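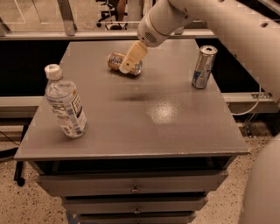 4. Gripper Comparison on Reclining and Upright Containers

4.1 Purpose and setup

The experiments in Section 3 measured positioning error with no object present. This section reports how the two finger designs behaved when the same arm was asked to grasp common drink containers from a flat surface. The first design, referred to as the Damdale finger, is a flat plate with cutouts that reduce its weight. The second, the Pusance finger, is a molded part with a curved inner face and a soft pad. Both mount to the same wrist and are driven by the same actuator, so that differences in the results can be assigned to the fingers and their control settings.

All trials used a drawer cabinet with a gray painted top as the work surface. The height of the cabinet was not adjusted between trials. Overhead lighting was left as it is during normal working hours, and no effort was made to remove glare from the paint, as the vision system is expected to handle such surfaces in service. The object positions were detected from the head camera alone. Wrist cameras were available on the Fajardo controller but were turned off for this part of the study.

Three containers were used: a clear plastic water bottle lying on its side, a beverage can lying on its side, and a slim can standing upright. The arrangement in Figure 4 was the base layout. Other layouts were produced by rotating or shifting one container while the others stayed in place. 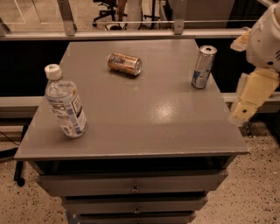 Figure 4. Base layout for the container trials, with the gripper at the right side of the work surface.

4.2 Procedure

Each finger design was tested in 128 trials. A trial began with the arm clear of the surface and ended when the container had been lifted and held for 5 seconds, or when the controller reported a fault. The target was named by the operator before each trial, and the approach path was planned without further input. Contact was detected from motor current, which was sampled throughout the approach at the default controller rate.

A trial was scored as a success only if the named container was lifted and the other two were not moved. Trials in which the target was lifted but a neighbor was disturbed were recorded separately - they are reported in this section as partial successes and are not included in the success totals.

4.3 Observations

The upright can gave little trouble to either design. Most faults occurred with the reclining can, where the fingers had to close near the surface and any error in height led to early contact with the top of the cabinet. The Damdale finger, being thin at the tip, could be placed lower on the can before this occurred. It was also more likely to push the can away when one plate touched before the other, and several trials ended with the can rolled beyond the planned grasp point.

The Pusance finger tolerated uneven contact better, but its thicker tip required more clearance on both sides. When the upright can was moved next to the target, the planner often found no valid path and stopped. These cases were counted as faults even though no contact was made.

Detection of the water bottle was less stable than that of the cans. Position estimates tended to follow the printed label, and the error was largest along the length of the bottle. Lowering the detection threshold reduced missed detections but added false ones near the bright reflection on the surface. The threshold was therefore returned to the Dukska default for all scored trials.

Finger wear was checked before and after the series. Neither design had reached the 2,000-cycle inspection limit set in July, and no parts were replaced.

Contact: Dukska Robotics Laboratory, Publications Office | © 2021 Dukska | Posted 12 Aug 2021 | Back to top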